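# 第四章 软包装物品抓取示例的采集

## 4.1 适用范围

本章规定使用 Flekorine 双指采集工位录制软包装物品抓取示例的操作方法。软包装物品指外形可随受力改变的小型包装，包括两端压封的零食袋、独立包装的饼干和糖果、粉剂小袋等。纸盒、硬质塑料盒及玻璃容器的采集方法见第五章，液体袋装物品不在本手册范围之内。

本章适用于已完成第二章（安装）和第三章（标定）全部内容的工位。未通过标定的工位所录制的示例，Stiltden 采集软件仍可保存，但在提交阶段会被整批退回，且无法通过事后补做标定予以恢复。

操作人员应已完成遥操作基础培训，能够独立执行急停、复位和手动退回。首次参与软包装采集的人员，应先以练习模式完成一组完整录制，由班组负责人复核后方可进入正式录制。

## 4.2 术语

**示例**：从夹爪离开起始位开始，到夹爪返回起始位为止的一次完整录制，包含图像流、关节状态、夹爪开度和操作指令。

**夹持前位置**：夹爪已到达物品两侧、两指张开、尚未接触物品的状态。该位置是每个示例中必须保留的关键时刻，训练程序以其为界划分接近阶段和抓取阶段。

**接触时刻**：任一手指首次与物品接触的时刻，由操作人员在回放中标定。

**批次**：在同一工位、同一照明条件、同一标定文件下连续录制的一组示例。更换手指、移动相机或重新标定后，应新建批次。

**弃用**：示例已录制但不进入训练集的处理方式。弃用的示例不删除，仍保留在批次目录中并附原因代码。

## 4.3 采集目标与配额

软包装任务的示例由 Jedesau 物品库统一编排。物品库当前收录软包装物品 236 件，每件对应一个物品编号和一张摆放要求卡。第一轮采集已入库有效示例 3591 个，第二轮在此基础上补充偏斜摆放、起皱包装和局部反光三类情况。

每个批次的上限为 70 个示例。达到上限后软件自动锁定录制键，操作人员应按 4.9 节的要求完成校验并关闭批次。未达到上限时可提前关闭，但应在批次说明中填写原因。

同一物品在一个批次内连续录制不得超过五次。连续使用同一件包装会使其褶皱逐渐固定，所得示例之间差异过小。建议由两件以上同类物品交替摆放，并在登记表中分别记录物品编号。

> **注意**
> 配额以有效示例计算。弃用示例不计入配额，但计入批次上限。

## 4.4 录制前的检查

### 4.4.1 夹爪与手指

工位标配一对带肋槽的柔性手指，每根手指通过安装座固定于夹爪两侧。每班开始前应执行下列检查：

1. 切断夹爪驱动电源，确认控制面板上的驱动指示灯已熄灭。
2. 用手轻压每根手指的内侧平面，确认手指能够弯曲并自行恢复。恢复缓慢或留有可见变形的手指应予更换。
3. 逐一查看肋槽根部有无裂纹、发白或层间开裂。
4. 检查安装座螺钉。如有松动，使用工位附带的扭力工具拧紧，不得使用普通内六角扳手代替。
5. 用无绒布擦拭手指内侧平面，清除油渍和包装碎屑。
6. 恢复驱动电源，在软件中执行“开合测试”三次，观察两指是否同步、对称。

两根手指应成对更换。单独更换一根手指会造成两侧刚度不一致，闭合时物品将向较软的一侧偏移，此类偏移无法由标定补偿。

> **警告**
> 驱动电源接通时，不得将手指伸入两指之间。需要调整物品位置的，应先按下暂停键，待软件显示“已保持”后再行操作。

### 4.4.2 台面

台面应保持哑光、浅色、无积尘。台面上原有的固定件、浅划痕和笔迹允许保留，训练集中需要包含此类背景变化，操作人员不应自行遮盖或打磨。可移动的杂物，如碎纸、脱落的标签、工具和水杯，应在录制前清走。

台面固定件的位置已在第三章标定时录入。拆装固定件后应重新执行台面标定，并新建批次。

### 4.4.3 相机与照明

1. 打开 Stiltden，进入“设备”页，确认全部图像通道状态为“正常”。
2. 将灰卡平放于台面中央，执行曝光锁定。
3. 移去灰卡，放入任意一件带光泽的包装，检查预览画面中是否出现大面积过曝。小面积高光可以接受。
4. 确认两根手指的指尖在张开和闭合状态下均位于画面之内。
5. 记录当前照明档位，填入批次说明。

录制过程中不得更改照明档位。室外光线变化明显的工位应放下遮光帘。午后有日光直射的工位，应将该时段安排用于校验和标注。

## 4.5 物品准备

从 Jedesau 物品库领取物品时，应核对编号标签与摆放要求卡。编号标签贴于物品周转盒上，不得直接贴在包装表面。包装表面原有的胶带、透明标签或价格贴，领取时是什么状态即按什么状态录制，不必撕除，也不得重新贴平。登记表设有“表面附着物”一栏，应据实勾选。

包装的褶皱程度分为三级：

| 级别 | 判定方法 | 录制要求 |
|---|---|---|
| 甲 | 表面基本平整，两端封口舒展 | 每批次不超过总数的三分之一 |
| 乙 | 表面有明显褶皱，外形仍可辨认为原有形状 | 主要采集对象 |
| 丙 | 严重变形，或封口折向包装正面 | 须经班组负责人同意后录制 |

操作人员不得为达到某一级别而刻意揉搓包装。包装在多次夹取后自然发生级别变化的，应于下一个示例开始前更新登记。

已破损、漏粉或漏油的包装应立即停止使用，放入工位旁的回收袋，并擦净台面和手指。食品类包装录制完成后一律不得食用，亦不得与未使用的同类物品混放。

## 4.6 录制步骤

### 4.6.1 新建批次

1. 在 Stiltden 主界面选择“软包装”任务模板。
2. 扫描工位条码。软件自动填入标定文件和设备编号，不得手动改写。
3. 扫描物品周转盒条码，核对屏幕显示的物品编号。
4. 选择褶皱级别和摆放方式。摆放方式包括“长轴顺向”“长轴横向”和“偏斜”三项。
5. 填写照明档位，点按“创建”。

### 4.6.2 摆放物品

1. 按下暂停键，等待“已保持”提示。
2. 将物品放在台面采集区内。采集区边界显示于预览画面，台面上不另设标记。
3. 松手后不再触碰物品。如物品自行滑动或翻倒，以其停止后的位置为准，除非已超出采集区。
4. 退出安全线，解除暂停。

摆放“长轴顺向”时，包装的长边应与两指之间的中线大致平行，使两侧长边分别朝向两根手指。允许存在小幅偏差，偏差较大的应改登记为“偏斜”。

### 4.6.3 接近

1. 点按“开始”，听到提示音后再移动操纵手柄。
2. 以平稳速度将夹爪移向物品。途中可以修正方向，但不应往复试探。
3. 到达物品两侧后停止移动，保持两指张开。
4. 确认物品处于两指之间，且两侧均留有空隙。
5. 保持静止，直至屏幕上的保持计时环走满一圈。

计时环走满后，软件在数据流中写入夹持前标记。标记写入之前闭合手指的，该示例将缺少阶段分界，应按 4.8 节以代码 B 弃用并重新录制。

夹持前位置的核对以实时画面为准。两指内侧平面应朝向物品，物品应位于两指的张开空隙之中，任何一指不得提前压到封口或包装边缘。包装轮廓不规则时，以主体部分为对中依据，封口的扭转和折叠不予考虑。
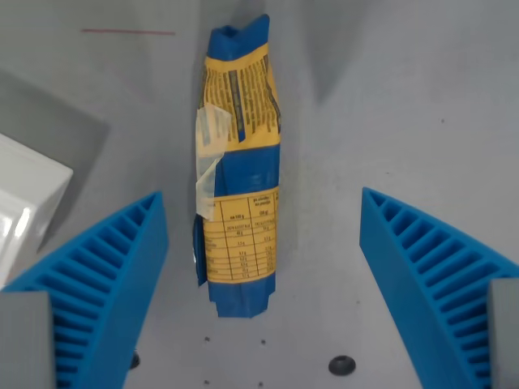
**图 4-1　夹持前位置：包装位于两指之间，两指均未接触包装**

达到图 4-1 所示状态后，方可进入夹持操作。包装上的印刷内容、色带和附着的胶带均不作为对中参照。操作人员容易不自觉地对准图案中线，而起皱包装的图案中线往往偏离实际受力中心，核对时应观察包装两侧的外缘。

封口略有翘起或呈扇形展开的，不必退回重新摆放。由于包装弯折，一侧轮廓可能较另一侧更为曲折，此种情况下允许两侧空隙不等。两侧空隙相差悬殊，以致闭合时必然由单侧手指推动物品的，应在保持计时开始前平移夹爪予以修正。

### 4.6.4 夹持与提起

1. 缓慢扣动手柄扳机，使两指闭合。
2. 两指均与物品接触后，继续闭合至手指出现轻微弯曲。柔性手指会贴合包装外形，不必追求完全夹紧。
3. 停顿片刻，观察物品是否滑动。
4. 垂直提起物品至软件显示的目标高度线。
5. 在目标高度保持，直至出现第二次计时环提示。

> **注意**
> 软包装的夹持力上限已在任务模板中设定，出厂值为 330（控制器内部单位）。该数值仅适用于标配柔性手指。换装其他手指时应恢复通用模板，不得沿用。

提起过程中发生滑落的，不要追加抓取动作。应松开扳机，将夹爪退回起始位，结束录制，并按 4.8 节登记为失败示例。

### 4.6.5 放置与返回

1. 将物品移至放置区上方。
2. 下降至物品底端接触台面，再张开手指。从高处松开物品的示例不合格。
3. 张开后先垂直上升，再返回起始位，避免手指侧面拖动包装。
4. 听到结束提示音后松开手柄。
5. 在弹出窗口中选择结果：“成功”“失败”或“弃用”。

结果窗口不设默认选项。未作选择时，软件不允许开始下一个示例。

## 4.7 标注

每录制完一组后应及时标注，不宜积压至批次结束。标注在 Stiltden 的“回放”页进行，步骤如下：

1. 打开待标注示例，将播放速度设为慢速。
2. 定位夹持前标记，核对该时刻两指是否均未接触物品。标记位置有误的，可在相邻数帧内移动。
3. 逐帧前进，标出接触时刻。两指先后接触的，以先接触的一侧为准，并选择“左”或“右”；同时接触的选择“双侧”。
4. 标出离台时刻，即物品最后一处与台面分离的时刻。
5. 填写包装外观标签，包括主要颜色、封口形态和表面附着物。
6. 填写遮挡情况。设备部件遮挡了手指或物品的，选择相应程度，不得裁切画面。
7. 保存并转至下一个示例。

外观标签应按画面所见填写。包装上的小字在画面中无法辨认的，“可读文字”栏选择“不可读”，不得对照实物补录。训练程序只能获得画面中的信息，依据实物填写的文字会使标签与图像不符。

接触时刻难以判断的，选取最早出现包装表面变形的一帧，并勾选“不确定”。勾选该项的示例由复核人员二次查看，不影响操作人员的合格率统计。

## 4.8 失败示例与弃用

失败示例同样用于训练，应与成功示例以相同标准录制和标注。操作人员不得故意制造失败，也不得因结果为失败而删除录制内容。

下列情况登记为“失败”：

- 两指闭合后未能夹住物品；
- 提起过程中物品滑落；
- 物品被推出采集区；
- 夹持过程中物品翻转，放置后朝向与录制前明显不同。

下列情况登记为“弃用”，并填写原因代码：

| 代码 | 原因 |
|---|---|
| A | 图像通道中断或丢帧 |
| B | 缺少夹持前标记 |
| C | 录制期间人员的手或衣物进入采集区 |
| D | 物品编号与登记不符 |
| E | 包装破损 |
| F | 触发急停或限位保护 |
| G | 其他，须附文字说明 |

同一批次内代码 A 连续出现三次的，应停止录制，检查相机线缆和存储设备。代码 F 出现一次即应停止录制，按第七章排除故障后新建批次。

## 4.9 校验与提交

批次关闭前，应在“校验”页运行全部自动检查。检查项目包括时间戳连续性、各通道帧数一致性、夹爪开度曲线完整性、必填标签完整性和标定文件有效性。检查用时取决于批次大小，其间不得关闭软件或断开存储设备。

自动检查通过后，执行人工抽查：

1. 由未参与本批次录制的人员打开抽查列表。列表由软件随机生成，不得更换其中的示例。
2. 对每个被抽中的示例，查看开始、夹持前、接触、离台和放置五个时刻。
3. 核对结果选项与画面是否一致。
4. 核对褶皱级别和表面附着物。
5. 填写抽查结论。存在不一致的，整批退回标注环节。

抽查通过后，点按“关闭批次”，再点按“提交”。数据传输至 Sepúlveda 汇总服务器，传输完成后软件显示回执编号。回执编号应抄录至工位日志。未取得回执编号之前，不得清理本地存储。

> **警告**
> 批次提交后，标注内容即被锁定。发现错误时应提交更正单，不得以重复提交同一批次的方式覆盖。

## 4.10 画面中的个人信息

采集区应避免出现可识别个人身份的内容。手写便条、快递面单、工牌以及显示器上的登录界面，均应移出相机视野。物品包装上原有的商品信息不属于此类，无须遮挡。

录制中意外摄入人员面部的示例，应立即以代码 C 弃用，并在说明栏注明“需脱敏”。此类示例由汇总端处理，工位人员不得自行导出或转发。

## 4.11 常见问题

**夹持前计时环始终不启动。** 检查手柄是否仍有微小输入。将手柄放回支架后计时环恢复正常的，应执行手柄零位校准。仍无法启动的，查看夹爪开度是否达到模板规定的张开值。

**两指闭合时包装总是向同一侧移动。** 执行开合测试，观察两指动作是否对称。对称的，检查两根手指是否来自同一更换批次；不对称的，按第三章重新标定夹爪。

**包装被夹住后从两指之间向上挤出。** 通常为夹持部位过低或闭合过快。下一个示例中适当抬高夹持部位并放慢扣动扳机的速度。已录制的示例如实登记，不必弃用。

**画面中包装反光，看不清边缘。** 不得移动灯具。可将物品旋转后重新摆放，并将摆放方式改为“偏斜”。反光由包装表面的透明胶带引起的，维持原状录制，在遮挡与反光栏中选择“局部反光”。

**校验提示“开度曲线缺段”。** 确认录制期间夹爪通信未中断。缺段出现在夹持前标记之前的，可由复核人员判定是否保留；出现在标记之后的，一律弃用。

**物品周转盒条码无法扫描。** 可手动输入编号，但须由第二人核对并在日志中签字。标签磨损的周转盒应于当班结束前送回物品库换签。

## 4.12 班后处理

1. 将夹爪退回起始位，关闭驱动电源。
2. 清点物品，按编号放回周转盒。更新褶皱级别与登记不同的物品。
3. 擦拭手指和台面，清除碎屑。肋槽内的碎屑用软毛刷清理，不得使用压缩空气。
4. 在工位日志中填写批次编号、回执编号、弃用代码汇总和设备异常。
5. 盖上相机镜头盖，退出 Stiltden。

柔性手指累计使用情况由软件自动记录。出现更换提示后，允许完成当前批次，但不得以该对手指新建批次。换下的手指应成对装袋，注明拆卸原因，交设备管理处登记。更换步骤见 6.3 节。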